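4. Rules we wrote down, and rules we ended up keeping

4.1 Where the rules came from

I should say up front that we didn't start with a standard in hand. The first version of our floor rules was a single page that Elvia Ponce taped up by the charging dock at Patonley, and half of it was about where to leave your coffee. It grew from there. By November we had a document long enough that people had stopped reading it, and that's when Seema Pant and I sat down and cut it back to six rules that a new operator could learn before lunch.

We did look at what was already out there. Most of the published guidance we found was written with a caged arm in mind, or a mobile base that carries things and never picks them up. Our setup at Patonley is messier than that. The hand works low, close to the floor, and it works around packaging, and a lot of the packaging is film and clear bags. People walk through the same aisles. So we borrowed what fit (the stop categories, mostly, and the idea of a written risk assessment for each task) and wrote the rest ourselves, arguing the whole way.

One more bit of background, and then I'll get to the rules themselves. We tried the same draft at two sites. Patonley is the one I know best. The other is the Maldonado building, where Yesenia Zavala runs the floor, and her crew pushed back on the draft much harder than ours did, which was good for it. Wherever I say "we changed this," odds are pretty good that Yesenia made us.

4.2 The marked zone rule

The floor marking rule sounds like the easy one: if there's a line, the stuff inside the line stays put until the zone is released. In our first draft it said "the robot shall not enter a marked zone without release," and everybody nodded. Then Aurelio Zepeda asked what "enter" meant. Wheels? The hand? The elbow, if the arm swings out while it's reaching for something on our side of the line? We spent a whole afternoon on it — I have the notes, they're not pretty — and came out with a rule about the full swept volume of the arm, sleeve included. The sleeve matters more than you'd guess. Ours is a thick ribbed cover, and a planner that only knows about the bare links will happily let the fabric hang over the tape.

The other half of the rule is about looking. Before any low reach, the operator checks the wrist view and says out loud what's under the hand, what's next to it, and where the nearest line is. Figure 3 is a wrist view of the kind we train on. There's a clear plastic bag right under the open hand, something pale and striped beside it, and farther off a yellow-orange line with a dark object inside the corner.

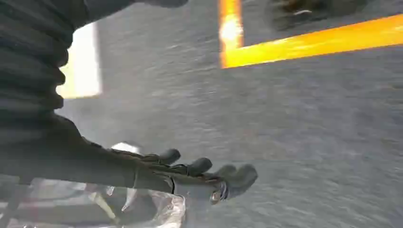
Floor-Level Handling

Figure 3. Wrist view with the hand open, close above a crumpled clear bag. The yellow marking is in the upper part of the view. Motion blur is left in.

I like this figure for training because it's hard. New operators go straight to the line, since it's the brightest thing there, and they'll tell you about the zone and the object in it and never mention the bag. But the bag is what the fingers would meet first. Clear film is rough on us in every way I can think of. The depth reading through it is junk, it folds when it's touched, and it can ride along on a fingertip into the next task. So the rule now says near things get called before far things, always, even when the far thing is inside a marking. Seema calls it "hand first, floor second," and that's the name that stuck.

The blur is the other reason I use it. You can make out the line and the hand, but try to say what the dark object is and you're guessing. In the old draft an operator was allowed to name an object from a moving view and carry on. Now, if the view is smeared and you can't name the thing, you call it "unknown," and an unknown inside a marking gets treated as a person's property and left alone. Elvia wanted it treated as a person, period. We went back and forth on that for a long time, and I'll admit I'm still not sure we landed in the right spot. If you're writing your own version, I'd at least have the argument.

4.3 Calling a stop

Anyone can call a stop. I know every site says so. What we found at both places was that people would call one for the base rolling toward them and would not call one for the hand, even a hand moving fast near their feet. When Lovisa Wallin interviewed the Maldonado crew, the answer she kept hearing was that the hand looked like it knew what it was doing. I think fingers do that to people. A flat pusher on the same arm got stopped plenty.

So we wrote the hand in by name. The current text reads: "A stop may be called for any motion of the base, arm, sleeve, or hand, by any person, without giving a reason." We also took out the line asking for a short report after each stop. It was only five questions, but five questions is enough to make a tired person shrug and walk off. The operator logs it now, and the person who called it goes back to work.

4.4 What we'd hand to another site

If Kavine or anyone else wanted to start from our sheet, I'd give them the swept volume wording as is, and the calling order as is. I'd tell them to rewrite the zone release rule for their own floor, because ours assumes one release point per aisle, and Maldonado has two, and it took Yesenia's people a good while to work out who was allowed to release what. The sleeve clearance should be measured on the actual sleeve, with the arm bent. We used 100 millimeters and I wouldn't copy that number without checking it against your own cover.

The part I'd hold back is the film rule. It currently says the hand doesn't close over clear plastic unless the operator has confirmed what's inside or under it, and Aurelio's team thinks that's too slow to live with. They're trying a version with the Flusska planner where the hand nudges the film aside first and takes a second look. We haven't agreed on how hard a nudge is allowed to be. The wording in Appendix B is the older one, and that's what both sites are running today.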